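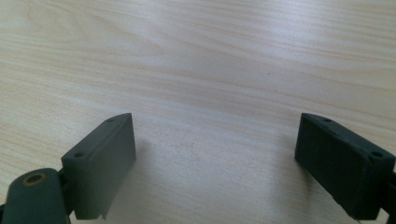 Raelene Gilchrist has been selling secondhand furniture in Partington for long enough to have heard every version of "they don't make them like they used to," and she doesn't buy it.

"They made plenty of junk," she told me. "It broke and went to the dump. What's left is the good stuff, so people think it was all good."

I had gone to her shop on Davley Street ready to disagree. Old dressers wobble, the drawers stick, and I've never understood paying extra for someone else's water rings. But Gilchrist turned out to be harder on her own trade than I was.

Take the word "restored." She says it can mean weeks of work or a coat of wax on a Friday night. "Ask what was done. If they start telling you about the family who owned it, walk away."

She is no kinder to the big stores. Last April she went to look at a new dining table in the Hinard showroom, priced at $4,000, and crawled underneath it while the salesman watched. "Staples," she said. "I counted nine. For that money I'd like a screw."

Does she think buying used is better for the planet? That claim hangs in the window of her nearest rival, over in Nudton. She shrugged. "If you buy one table and keep it, sure. I have customers on their fifth table. They drive a van two hours each way to get it. You tell me."

I asked what she eats dinner on at home, expecting oak.

"A card table," she said. "I keep meaning to bring something back from the shop, and then it sells."

Her own prices, I should say, are not low. When I pointed to a small bookcase and asked how she had come up with the number on the tag, she looked at it for a while. "I guessed," she said. "Make me an offer."

I didn't.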